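Frequently Asked Questions

I get a lot of email about stone countertops, mostly the same dozen worries, so I put my answers in one place. I've lived with stone in two kitchens and I write about it on the side. I don't sell any of it.

Last updated December 9, 2022

Do I really have to seal it?

Probably, but test first. Put a spoonful of water on the counter, go fold some towels, come back in fifteen minutes. If there's a dark spot, it's time. Mine wants it every August, and I only remember the month because it's too hot to cook anyway! I use Trustico on the counters and the cheap stuff on the windowsills.

I spilled lemon juice and now there's a dull mark. Is it a stain?

Nope, that's an etch. The acid ate a little of the polish, and no amount of scrubbing will bring it back (please don't scrub). Small ones you can try with a polishing powder. I've had decent luck with Maltico, worked in with a damp rag and a lot of patience. For a big one I'd call a stone person.

So should I skip marble altogether?

I didn't! But I'm not a fussy housekeeper and I don't mind a counter that shows its age. If a ring from a wine glass is going to ruin your week, get something harder. There's a granite called Serra at my local yard that shrugs off pretty much everything I've thrown at it.

Can I pick my slab from the website?

You can, and I wish you wouldn't. A sample square tells you next to nothing, and two slabs with the same name can look like distant cousins. Go to the yard, bring a cabinet door if you've got a loose one, and ask them to wheel the thing out into daylight. I changed my mind twice that way at Brisusar.
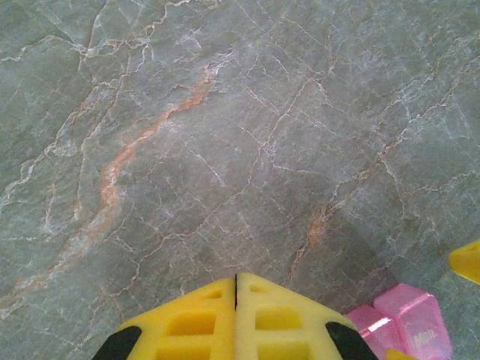 Once you've settled on one, ask them to write your name on the slab itself, on the back, in marker. Then ask to see the layout before they cut, so you get a say in which part ends up around the sink. Some shops grumble a little. Ask anyway.

What did yours cost?

The kitchen came to $4000 with cutting and install, plus another $515 for the sink cutout and edges, which I had somehow not budgeted for. The bathroom was a remnant piece and ran me $1000 all in. Prices where you live will be different, so get more than one quote.

What do you clean it with every day?

Warm water, a drop of dish soap, a soft cloth. Dry it after or you'll get streaks. No vinegar, ever, even if your aunt swears by it.

Can I put a hot pan on it?

I use a trivet. It lives next to the stove and I've stopped noticing it.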